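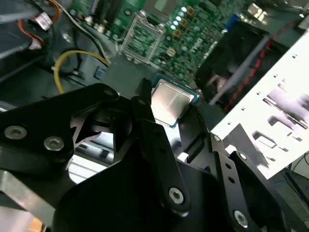 A processor over the open case of a desktop PC.

My computer is slow again, so I have spent more of this week than I'd like reading about programs that promise to make it fast. There are a lot of them. They all have a big round button and a dial that goes from red to green.

The one I keep being shown is called Rikero. It is free to scan and not free to do anything else. I let it scan. It found 1,039 problems, which sounded terrible until I opened the list and saw that nearly all of them were cookies. A cookie is not a problem. It's a little text file that remembers I don't want the newsletter. Calling it a problem is like a garage billing you for crumbs on the back seat.

I ran it again straight after, having changed nothing, and it found more.

Then there's Plakero, which says it "frees" memory. As far as I can tell it does this by shoving everything out of memory so that a number on the screen goes up, and then everything has to be loaded back in when you want it. The number looks lovely. My browser took longer to open than before. The reviews on their own site are glowing, and several of them use the same sentence about a grandson.

What did help? I went into the startup list and turned off 4 things I had no memory of installing. One was an updater for a printer I gave away two years ago. I also got rid of a toolbar. Starting up used to take long enough to make tea and now it takes long enough to fill the kettle. Cost: nothing, on a Wednesday evening, with the radio on.

I'm not saying every one of these programs is a con. Somebody will write in and tell me theirs is marvellous, and maybe it is. But I'd want to see a before and after with a stopwatch, done by a person who isn't selling it. A dial going green tells me that somebody drew a green dial.

Rikero has now emailed me to say I can have 60 per cent off if I act before midnight. It said that yesterday as well.

Posted in: Grumbles, Computers
2 comments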